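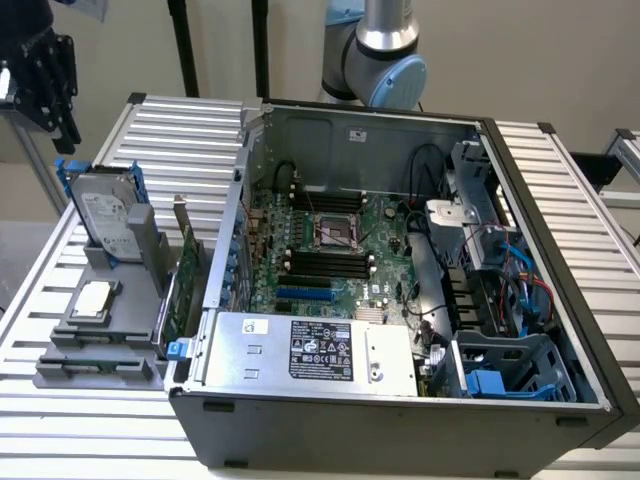 An Afternoon at the Cernport Open Day

Cernport holds its open day in March, when the weather is still undecided and so, mostly, are the visitors. I had expected a factory. What I got was a long low building behind a tile warehouse, a sticker for my jumper and a map on which the toilets were marked more clearly than anything else. Entry was free. Parking was 2 dollars, coins only, and the machine wanted to be hit.

The business is pulling old computers to bits. Offices replace them by the truckload, Cernport takes the trucks, and whatever can be sold again gets sold again. The rest goes down the hall to the bins, of which more later.

I spent the longest at the bench where a Dell tower lay on its side with the panel off. I've owned computers for most of my adult life and have treated the insides of them the way I treat the insides of the car, as a matter between the machine and its maker. With the lid gone it was tidier than I had any right to expect. Green board in the middle, two banks of black memory slots, one above the processor socket and one below it, and over to the side the drive cages with their blue plastic handles. Blue, I learned, is the manufacturer's way of telling you that you're allowed to touch it. I have since gone around my own house looking for blue bits and found very few.

The socket was empty. The processor itself was sitting in a recess in a grey tray next to the case, a silver-topped square smaller than the biscuit I was holding at the time. A hard drive stood upright in its caddy nearby, and a green card with a metal bracket had been stood on its edge beside that. The grey tray is 3D printed, and I admired it more than the computer. Everything I take apart at home goes into a saucer, and then the saucer goes missing.

Our guide had been doing the talk since morning and had it down to a fine grumble. The order on the sheet was cables, cards, memory, drives, then the processor, lever up first. People who skip the lever are remembered. A man in our group asked whether the wires inside could be put back wrong, and was told that anything can be put back wrong if you're confident enough.

Next door was the testing room, run with Sisora, a small outfit that sells the refurbished drives. It was 40 shelves of humming and one chair. Drives get wiped, checked and wiped again, and a light at the end of the row goes green or doesn't. We watched for a while. None of them did either, so we moved along to the film.

The film was called "The Second Life of Metal" and it ran for what the program said was nine minutes. It had a great deal of slow piano in it. I'll say only that the seats were comfortable.

Then the bins. Gralus collects the scrap from here, and their stand was the best attended of the day on account of the lollies. You could put your hand into a tub of old screws, which I did twice. A whiteboard said 300 cases had gone through the week before, and someone had drawn a sad face next to the figure for printers. I was told printers are not taken any more. I was told this with feeling.

Lunch was a sausage in bread from the Figueiredo van in the car park, with onions, and a queue that went past the bike rack. Good sausage. The coffee had been made by somebody who thinks of coffee as a colour.

If you're going next year, allow 90 minutes, more if you have kids who like screws. Closed shoes are compulsory and they do check; a woman ahead of me was sent off in a pair of loaner boots that made her a good deal taller. The gift shop is a trestle by the exit. It sells key rings made from memory sticks, coasters made from circuit boards, and refurbished keyboards with all the letters on. I bought a coaster. It wobbles, owing to a lump of solder on the underside, and my tea now leans slightly to the left.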